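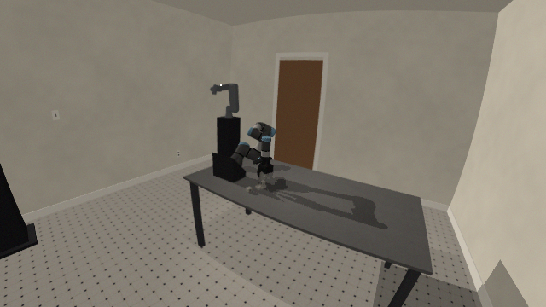
Covadonga Urquijo
Automation Coordinator, Grumham

Report to the Wimska fund, June 4, 2022

Since March we prepare the sorting cell at Grumham in simulation, before any change is made on the real benches. The task is picking small parts from a table, work which 12 colleagues now do by hand in 2 shifts.

The colour labels in the Barroso software are finished. Wrist strain remains the main complaint of the staff, and 3 people have asked to move to programming the cell. Their training began with Plimeo – the evening group is one week behind.

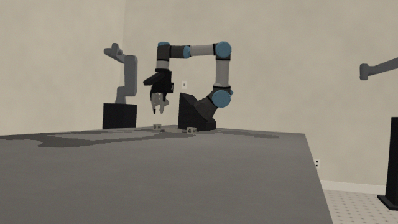

Simulated cell: arm above the table, numbered cube near the mount.

We have spent 73 per cent of the budget. No position will be cut, but the job descriptions must be rewritten and the union has not yet seen the draft. I ask for your comments on it before we continue.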